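Home Syllabus Handouts Projects Contact

Handout 6: Collecting your own grasps
Emerson Godoy, April

Hi all! You've read the Gromura notes by now (I hope), so this week we stop talking about grasping and go do some. Every pair signs out one hand-held gripper from the cart, takes it home, and comes back with recordings. I'll go over the paperwork first and then the fun part.

Sign the sheet by the door before you leave on Wednesday. Write down the number on your gripper and the number on your memory card – they don't have to match, but I need both. We have 16 grippers and they all have to be back before the Prenden section meets, so please don't hang on to yours over the weekend.

The assignment is 71 recordings per pair. I know, I know. It goes faster than you think once you have a rhythm, and you can split it up however you like. One recording is one pick: come in with the jaws open, close on the object, lift, set it down somewhere else, open again, back away. If you fumble it, keep going and mark it as a miss in your log. I want the misses! Last year's class deleted theirs and we had nothing to talk about in the failure lecture.

Use real rooms and real stuff. Kitchen counters, desks, beds, the floor if it's your kind of floor. A paper cup lying on its side is a much better problem than one standing up, and a bit of clutter nearby is welcome. Please don't tidy up for me.
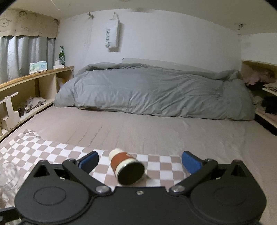 Go slow on the approach. I mean slower than feels natural. When you rush the last few inches the recording gets smeary and the tracking software (we're using Lesomix again, sorry) loses its place, and then that take is gone. Count to three in your head between "jaws open" and "jaws closed" and you'll be fine.

A few things people asked me after lab:

Can we use the same object more than once? Yes, up to 10 times, but move it and turn it between takes.

Do soft things count? Sure. Socks are great. Anything that squishes gets an S in the log.

What if a screw works loose? Snug it up by hand with the little driver in the case, and don't crank on it. If a finger pad comes off, bring me both pieces and I'll swap it.

The Cabral reading is still due too. Skip the appendix, but do read the part on jaw width twice, and have one question ready on it. Upload your log with the recordings, in the same folder, with both your names in the file name. The upload page is slow in the evening, so try it before dinner if you can.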